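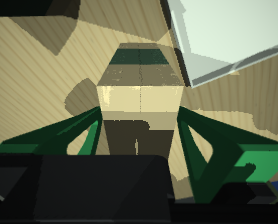 Im Kurs Robotik II bauen wir seit Dezember an der Greifaufgabe, Projektname Trarnik. Alles läuft in der Simulation: drei Quader, eine Ablage, Steuerung über die Handgelenkkamera. 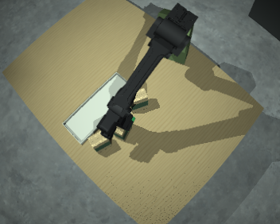
Der Datensatz umfasst jetzt 335 Episoden, davon 71 mit Abbruch. Häufigste Ursache ist ein falscher Anstellwinkel der Finger. Den Offset im Wrist-Frame habe ich um 2 mm korrigiert.

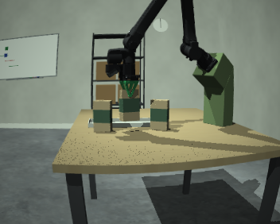 Offen bleibt die Reibung. Mit den Standardwerten rutschen die Quader beim Anheben weg. Nächster Lauf mit neuem Seed: 1.848.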